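Fenna Wouters wins the Jesorby Prize for The Salt Ledger

Friday's ceremony in Hamel ended with the whole room on its feet, and with good reason: Fenna Wouters has won the Jesorby Prize for a Debut in Translation with The Salt Ledger, published by Dakeditz Press in an English version by Ľubomír Zelenák. The award was announced on 30th July at the old Customs Hall, and it's hard to think of a first novel this year that has been passed from hand to hand with more excitement.

The Salt Ledger follows two sisters who inherit the account books of a failed saltworks and start to find, between the columns, a second set of entries in their grandmother's writing. What begins as a family puzzle opens into a story about a coastal town, its debts and the people who quietly forgave them. Wouters tells it in short chapters, some only a page long, and the voice is so dry and so warm that readers keep quoting it at each other (we have been doing it in the office all spring).

The judges praised "a book of tremendous patience and mischief, carried into English by a translator who hears every joke." The prize is shared equally between author and translator, something Jesorby has insisted on from the start, and we love them for it.

Wouters worked as a bookkeeper before she turned to fiction, and she wrote most of the novel before breakfast over two winters. Accepting the award, she thanked her former clients "for being so terrible at keeping receipts," then read the opening paragraph in Dutch. Zelenák followed with his English version of the same lines. Hearing the two side by side was the highlight of the night, and there was a lovely long pause before the applause came!

Zelenák was born in Slovakia and translates from Dutch and Slovak. He has published poetry of his own, along with several translated story collections, and this is his first full-length novel in English. He spoke about the 28 drafts he made of the final chapter, a letter that has to sound as if it was written in one sitting by someone who was very tired. 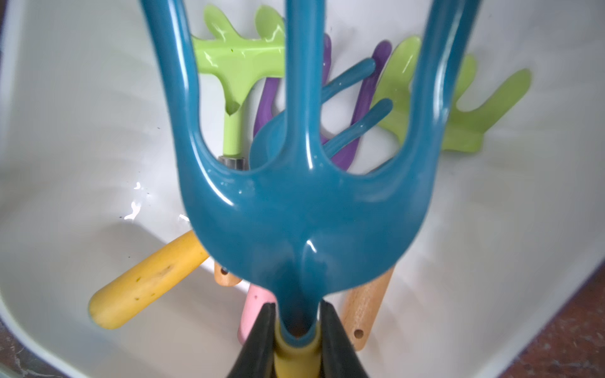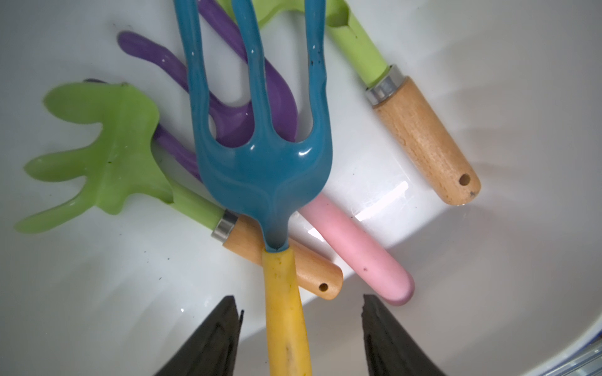

Small garden tools with brightly colored heads

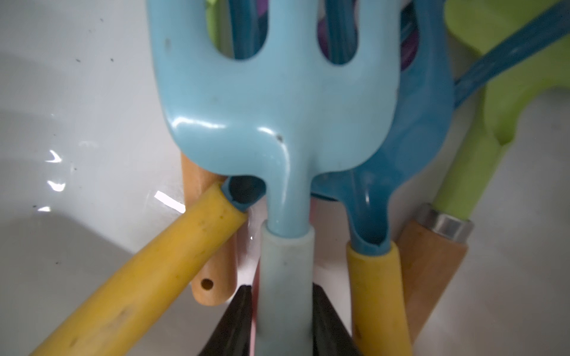
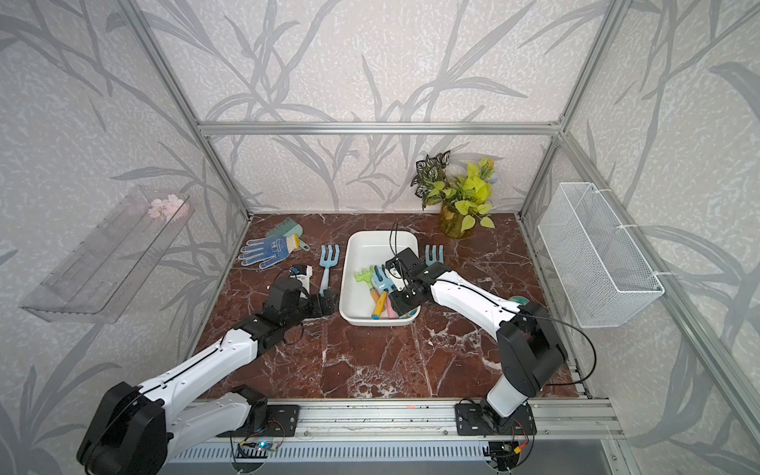
Is The Salt Ledger the first book in a series?
The novel stands alone. Wouters is at work on a new book set in a different town, with different characters, and Dakeditz Press has already signed it up.

The rest of the shortlist deserves a cheer too. The judges gave a special commendation to Brinum, a novel told entirely through the minutes of a village choir, and spoke at length about how funny it is. If you've got room on the bedside table for one more, that's the one to add. Its final rehearsal scene is a marvel.

Dakeditz Press has been publishing translated fiction from a pair of rooms above a bicycle shop, and The Salt Ledger is the first of its titles to win a major award. The press took the book on after reading a sample of 100 pages that Zelenák had prepared on his own time, with no contract and no promise that anyone would want it. His editor read it on a train, missed her stop and called him from the next platform.

A paperback edition follows in November, with a new afterword in which Wouters and Zelenák talk through some of the trickier choices in the translation. They cover the title (the Dutch word can mean both a ledger and a grudge), the sisters' private slang, and a recipe that had to be rewritten so that it would still go wrong in the right way. The hardcover is in stores now, and a reprint is on its way for shops that sold out over the weekend.

Wouters and Zelenák will also be reading together at the Hamel Library this fall, in both languages, with time for questions and signing afterward. Tickets are free, but seats have to be reserved through the library's front desk. The reading group edition of the discussion notes can be picked up at the same desk, and groups that want extra copies of the novel should ask for the lending set.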